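**Ullside Toy Library Opens Its Doors in June**

ULLSIDE, 1 May 2018. After a long winter of sorting, scrubbing and a great deal of tea, we are so happy to share that the Ullside Toy Library will open this June in the old Pereyra bakery on Skanport Road, with 860 toys ready to borrow. Families can join for 20 dollars a year and keep each toy for as long as three weeks (and yes, grandparents are very welcome to sign up too!).
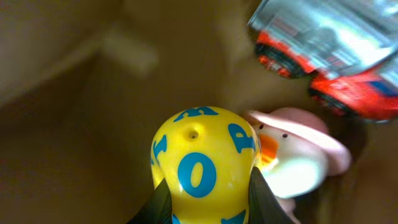
Wing-yan Lo wrote to us that her boys grow tired of a toy long before it wears out, and that she would gladly trade a full closet for a library card.

We have heard much the same from parents all over town, and from as far off as Vukarthorpe, where 38 households have already put their names down. Loans will run on a plain paper card, the way books once did, and small repairs will be done at the front counter while you wait.

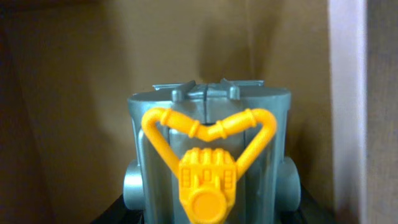

Donations are still coming in, and we would be glad of more, especially puzzles with all their pieces and anything suited to babies. Please leave them at the side door before noon. Press visits can be arranged with Iqra Talpur at the library desk.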